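Merndale Bench Arm Guide
Section 6: House Rules for Simulated and Real Benches
Applies to Lundero controller release 16 and later. Last revised September 1, 2026.

This section covers what you may, should and must not do when running a pick-and-place task on the Merndale bench. It applies to one arm or two. It applies in the simulator as well, a point on which the support desk has received a good deal of correspondence.

Three words are used with care in what follows. "Must" means the controller will stop you, or your site supervisor ought to. "Should" means you may do otherwise if you write down why. "May" means we have stopped arguing about it.

6.1 Before you load a task

1. Open the Tuliton task file and read the notes at the top. They were written for you, however much they look as though they were written for somebody else.

2. Check that the task file and the bench file carry the same revision. If they differ, the controller will offer to "reconcile" them. Decline. Reconciling keeps the newer file, whichever one happens to be wrong.

3. Set the speed limit to Practice. Full speed is unlocked per task, after the checks in 6.4, and goes back to Practice each time the task file is edited. Changing a comment counts as an edit.

4. Confirm that the stop control is assigned. In the simulator this is the space bar. On a real bench it is the large button, and it must be within reach of the person running the task, as opposed to within reach of the person's jacket.

5. Clear the event log or start a new one. Error 1187 ("log continues from unknown session") is harmless, but it makes any later question about the run very hard to settle.

Caution: Do not copy a bench file from another site. Table heights differ, and the arm believes the file.

6.2 Approach and grip

These rules cover the stretch between "the gripper is over the object" and "the object has left the table". Most of the reports we receive come from this stretch.

1. Bring the gripper in open. An approach with the fingers part closed saves a fraction of a second and spends it again on picking things up off the floor.

2. Stop at the hover point before going down. The default hover is set in the task file and should be left alone until the task has completed a clean set of runs.

3. Check how the object is lying. A can that stands upright, a can that leans and a can on its side are three different grips. The task file must name the one it expects, and the arm must halt if it finds another.

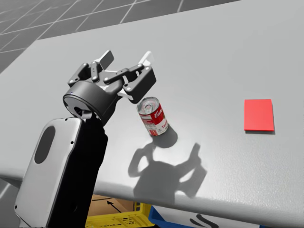

4. Go down in a straight line at Practice speed. Any turn of the wrist belongs at the hover point, where there is room for it.

5. Close to the width given for the object, then wait for the grip signal. Do not replace the signal with a timer. Every site that has done so has told us the timer was generous.

6. Lift a short way and pause. If the grip signal drops during the pause, the arm must lower, open and return to hover. It must not carry on to the target in the hope that matters will improve.

Note: Shadows are a regular nuisance for tasks that find objects by camera. If the arm's own shadow is being picked up as an object, fix the lighting or the detector settings. Do not teach the task to ignore dark things. One site did this and went on to buy black trays.

6.3 Two arms on one table

A second arm does not double the work done, but it can be relied on to double the paperwork. Before you switch one on, finish 6.2 with each arm on its own.

1. Give each arm a zone. Zones must not overlap except for a single shared area, which should be as small as the task allows.

2. Name the arms Left and Right, as seen from the side of the table they are mounted on. Past users have tried One and Two, A and B, and a pair of names from an opera. Left and Right can be shouted.

3. Only one arm may hold the shared area at a time. The controller hands out a permit, which you can see in the Darko status panel. An arm with no permit must wait outside, with its gripper open and clear of the objects.

4. Set the waiting point first and the working path second. Doing it the other way round gives you a handsome path and an arm parked in the middle of it.

5. If both arms ask for the permit together, Left has priority. There is no deep reason for this. You may change it, but you must change it in the bench file and not in one task.

6. When one arm stops for a fault, both must stop. Please do not disable this. We can see the setting in the log you send us.

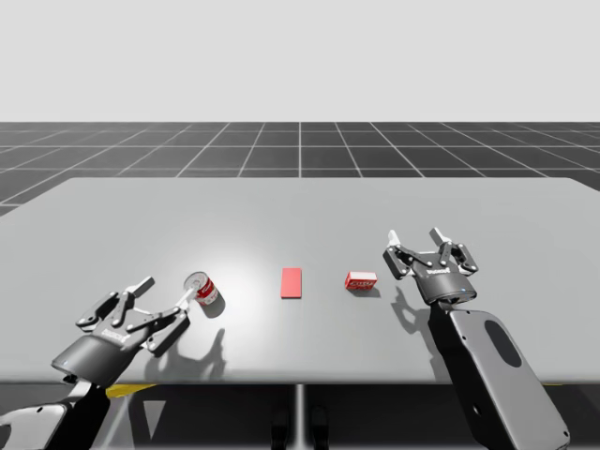

Can one arm finish its move if the other has stopped for a fault?
It must wait. Both arms stay where they are until the fault has been read and cleared, and both then return to hover at Practice speed before the task starts again. If an object was being held when the stop came, support it or move it by hand on a real bench only after power to the arms is off.

Caution: Clearing a fault is a separate act from reading it. The panel lets you do the first without the second, and a future release will put an end to that.

6.4 Unlocking full speed

Full speed is a setting you earn for one task on one bench. It does not travel.

1. Complete 16 runs in a row at Practice speed with no fault and no help. Nudging an object into place counts as help. So does resetting the object halfway and calling it a new run.

2. Vary the starting positions between runs, within the limits the task file gives. Identical starts prove that the arm can repeat itself, and we would like to think we had settled that at the factory.

3. Make one deliberate stop during a lift and one during a move to the target. Confirm that the arm holds the object both times.

4. Save the log under the task name and the bench name. "Final" is not a bench name. Neither is "final2".

5. Ask a second person to read the log and enter their initials in the Darko panel. The box accepts any initials, including your own, and we trust you to be ashamed.

6.5 Moving from the simulator to a real bench

A task that passes in the simulator has passed in the simulator. The following must be done again from the start on the real bench, regardless of how well things went on screen:

Table height and zone edges
Hover point for each object
Grip width and grip signal
The full set of runs in 6.4, including both deliberate stops

The speed limit goes back to Practice on transfer. If it does not, your controller is older than the release named at the top of this section, and the update should be installed before anything moves.

Note: The simulator lets arms pass through the edge of the table when contact checking is off. Contact checking is on by default. If you have turned it off to make a path work, the path does not work.

6.6 What to send when something goes wrong

Send the event log, the task file, the bench file and a short account in your own words. Give the order in which things happened and say which arm moved first. Please leave out theories until the end. We do read them.

Fault 326 ("unexpected object in zone") does not need to be reported unless it comes back after the table has been checked. By "checked" we mean looked at, from the side, by someone who has put their mug down somewhere else.

The next revision of this section is planned for October and will cover handing objects from one arm to the other. Until then, a direct handover must not be attempted at full speed. Have the first arm place the object in the shared area, leave and give up its permit before the second arm comes in.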